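The Open Basket
How woven willow and cane hold up as kitchen storage, and which vegetables belong in them

Sep 30, 2020

A basket on a kitchen table is usually bought for its looks and judged, a few months later, on its smell. Most complaints about woven storage come down to moisture. Vegetables keep breathing after harvest, giving off water vapor and a little heat, and any container that traps either will shorten their life. An open basket traps very little. It also offers no protection against dry air, which makes it a poor choice for some produce and a good one for the rest.

The distinction matters more than the style of the weave, but the weave is where most buyers start, so it is a fair place to begin.

The body

Wicker is a method of construction. The word covers willow, rattan, cane, rush and several plastics made to resemble them. In a plain basketweave, horizontal strands pass in front of and behind fixed uprights. The weaver packs each row down against the last. A tight weave resists sagging and keeps small items from working through the wall. A loose one lets more air in at the sides and is easier to clean, but it marks soft skins, particularly those of tomatoes and ripe pears.

Bořivoj Malý, who repairs baskets in a workshop in Trirkivdale, sorts incoming work by where it has failed. Of the last 60 pieces through his door, 17 had broken uprights and 14 had a failed base. Most of the others came in with damage at the rim or the handle. He attributes rim damage to lifting. People take hold of a full basket by one side, and the whole load hangs from a short length of border.

A wrapped rim spreads that load better than a folded one. The ends of the uprights are turned in or trimmed, a thicker core is laid along the top, and a thin strand is coiled around both under tension. The wrapping often differs in color from the body, as thinner, peeled material tends to be paler. A sound wrap feels ridged and does not shift under the thumb. If it slides, the core has shrunk, and the first broken turn will let the others go.

Baskets sold under the Nudach name use a cane core and a cane wrap. Baláž makes a willow version with a folded border and a second row of stitching below it. Both are serviceable. The Nudach rim is more comfortable to grip, and the Baláž is simpler to repair at home, with one replaced stake usually putting it right.

What goes in

Potatoes, onions, garlic and hard-skinned squash are the usual tenants of an open basket, with the onions kept apart from the potatoes. All of them want a dark cupboard for long storage. On the table they should be thought of as a week's supply.

The watery vegetables are a harder case. A cucumber is injured by cold over several days, showing pitted skin and soft patches, and it loses water quickly in a warm room. Bell peppers behave in much the same way, though the waxy skin slows the loss. Green peppers outlast red ones, having been picked less ripe. Carrots tolerate cold well and dry air badly. Left out, they bend within a few days, and they bend sooner with the tops on, as the leaves go on drawing water from the root.

For these three, the basket works as a holding place between shopping and cooking. Anything not due to be used within a couple of days goes to the refrigerator – carrots in a closed bag in the drawer, cucumbers and peppers on an upper shelf toward the door.

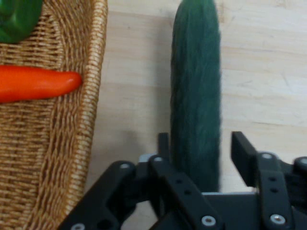 Konda disagrees on the carrots. In a letter to this magazine in May, the objection was that a folded damp cloth laid over the roots keeps them crisp in a basket for 5 days, and that a drawer only hides them until they are forgotten. The method does work. The cloth has to be rinsed daily, and it must not touch the weave, where steady damp will darken the strands and eventually bring mold.

Order of loading is worth a moment. Heavy and hard items go at the bottom, long items lie flat along the wall, and peppers go last. A pepper is mostly hollow, and a bruise on the shoulder spreads to the stem end before it shows. Long cucumbers should not be wedged across the rim, which scuffs the skin and puts a sideways strain on the wrapping.

Bananas, apples and ripe tomatoes give off ethylene. Cucumbers yellow in its presence and carrots turn bitter. A separate bowl at the other end of the table is enough in a ventilated kitchen.

Care

Dust and dry soil collect where the strands cross. A stiff, dry paintbrush removes both. Once a season the basket can be wiped with a cloth wrung out in warm water and a drop of dish soap, then left upside down in moving air until fully dry. Direct sun and radiators should be avoided. Both draw moisture from the strands faster than it can even out, and the outer fibers split.

Very dry wicker creaks when lifted. A light mist of water on the outside, repeated over two evenings, restores some flexibility. Oil is often recommended. Malý advises against it for food baskets, on the grounds that it holds dust and turns sticky.

A liner of undyed cotton protects the base from soil and the occasional leaking tomato. It should be cut short of the rim, so that the upper rows stay open to the air, and washed whenever the basket is emptied. On a pale wooden table, small felt pads under the base prevent scratches and leave a gap for air. Check them when cleaning. The glue on most pads gives out well before the basket does.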